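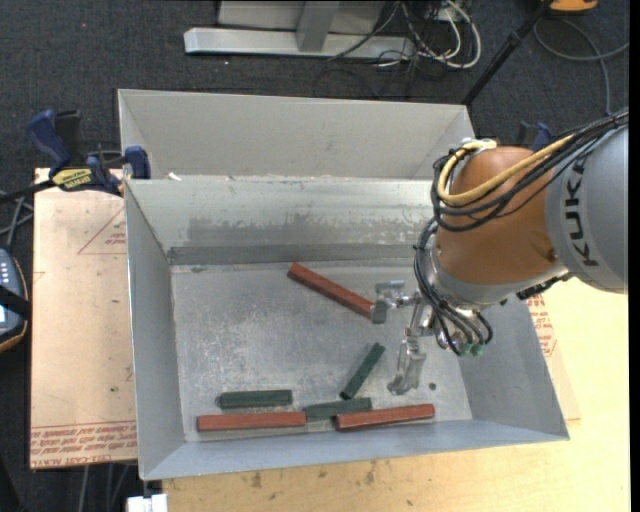

Front bin with the red and green blocks on the floor of it, second bin behind.

November 15, 2019

Bin notes, continued from the last page, where I ran out of room in the middle of a sentence about the smears. I'll start that thought over, as I can't make out my own handwriting well enough to pick it up.

The gray smears low on the back wall of the front bin are still there. I went at them with warm water and dish soap first, then with the citrus cleaner from the Telska cupboard, and I'd say the citrus did a little better, though you have to be feeling generous to see it. The upper part of that wall has stayed nice and bright, so I'm inclined to leave the lower part alone. Whoever is tempted by the scouring pads (I was, very much so), please don't. The floor is scratched enough as it is, and although the scratches are light ones, I'd like to keep them that way. Those cloudy marks on the floor don't come up with a cloth either. I used to think they were dried cleaner, but I rinsed twice and they looked just the same when the metal had dried, so I've made my peace with them.

Now, the blocks. I had meant to write these up back in July when the Quiroga parcel came and never did, so forgive the long detour. We ordered long narrow ones in two colors because the old square offcuts sat so flat and tidy that every layout came out looking like the one before it. Long pieces are much better company! They lean on each other, they end up crosswise, and one always seems to come to rest at an angle you would never have chosen if you were placing them by hand. Today's layout was three red and three green. The reds are a brownish sort of red, closer to brick than to a fire truck, and the greens are dark enough that I had to look twice on a gloomy morning before I'd turned on the second lamp.

What I liked about this one is how the bunch along the front wall settled. Two of the reds are down there with a green caught between them, touching the one on the left and resting up against the one on the right, and then the thinnest-looking green goes off on a steep slant of its own above them. I've been trying to get an arrangement like that all week by being clever about it, and got it by pouring the box in and keeping my hands to myself. A lesson there for me, probably. I made a pencil sketch of it on the loose sheet tucked in at the back of this book, and I'd like us to keep it as one of our standing layouts. I'm calling it Atau 4 so that it follows on from the ones we already have in the folder.

A few things about the pour, while I still remember them. Hold the box low, with your wrists more or less level with the rim. From higher up the ends hit the floor first and they make a terrible racket, and the people next door have been very patient with us. Let them slide down one of the sloping walls if you can. I've been using a folded towel over the edge of the box, and it helps with the noise, though it does leave fluff, so shake it out first. Allow 30 seconds before you decide you don't like what you got. I have swept a good layout apart more than once out of plain impatience, and was sorry afterward.

Small housekeeping. There's a white scrap sitting on the rim between the two bins, over by the left corner. I keep noticing it and then walking off to do something else. It wants picking up, and the rim wants a wipe while you're at it. There's also a small dark round spot on the floor of the front bin and a greenish-gray smudge toward the back left, under the dark band. The smudge I would dearly like to blame on the green blocks, and I rubbed one hard on a white rag to find out, but the rag stayed clean. So I don't know. I'll try the citrus on it tomorrow, gently.

The running tally on the inside of the cupboard door now stands at 2,903 layouts, counting today's. I copied the figure here in case the tape gives up again and the sheet goes behind the radiator, as it did before.

We're over 2 hours behind on the Ondis list, most of it my doing, between the scrubbing and the sketching. Left for next time: the rim, the smudge, a new towel, and a proper label for the block box, which still says "misc" on the lid in marker. Also ask Quiroga whether they sell the same length in a lighter color. A yellow would be cheerful, and I think it would show up well against all that silver.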